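제4장 로봇 시연을 보러 가기: 견학에서 무엇을 볼 것인가

4.1 들어가며 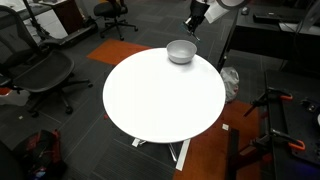
공개 시연에서 로봇은 왜 단순한 물건을 다루는 경우가 많은가?

동작의 성패를 관람객이 바로 판단할 수 있기 때문이다. 그릇을 집어 정해진 자리에 옮기는 작업이라면 사전 지식이 없는 사람도 결과를 알아본다. 연구자에게도 이런 과제는 반복 조건을 맞추기 쉽다.

이 장은 첼테나우에 있는 제르나르트(Zernard) 연구동의 공개 행사를 사례로 삼는다. 이 행사는 해마다 10월에 열리며, 한 회 관람 인원은 35명으로 제한된다. 시연은 오전 10시에 시작하고 관람객은 안내에 따라 작업 구역 바깥에서 지켜본다.

둥근 흰색 탁자 위에 흰 그릇이 하나 놓이고, 그 위쪽에 검은색 그리퍼가 아래를 향해 있다. 배경과 물체의 색이 비슷하면 물체의 윤곽을 찾기가 어려워진다. 조명이 상판에 반사되는 정도 역시 인식 결과에 영향을 준다. 견학자는 로봇의 움직임과 함께 조명과 탁자, 물체의 배치도 기록해 두어야 한다.

시연에는 두 가지 방식이 있다. 하라합(Harahap) 방식에서는 조작자가 로봇을 원격으로 움직이고, 클로스타(Clostar) 방식에서는 학습된 제어기가 스스로 동작을 정한다. 겉으로 보이는 동작만으로는 둘을 구별하기 어려우므로 안내자에게 직접 물어야 한다. 이때 시행 횟수와 성공률도 함께 확인한다. 예를 들어 2000회 시행에서 성공률이 68퍼센트라는 설명을 들었다면, 무엇을 성공으로 보았는지, 그릇의 위치를 매번 바꾸었는지를 이어서 묻는다.

4.2절에서는 견학 전에 준비할 질문을 정리하고, 4.3절에서는 관찰 기록지의 작성법을 다룬다. 원격 조작과 자율 동작의 차이는 4.4절에서 자세히 설명한다.

주요 용어: 그리퍼, 원격 조작, 자율 동작, 시행, 성공률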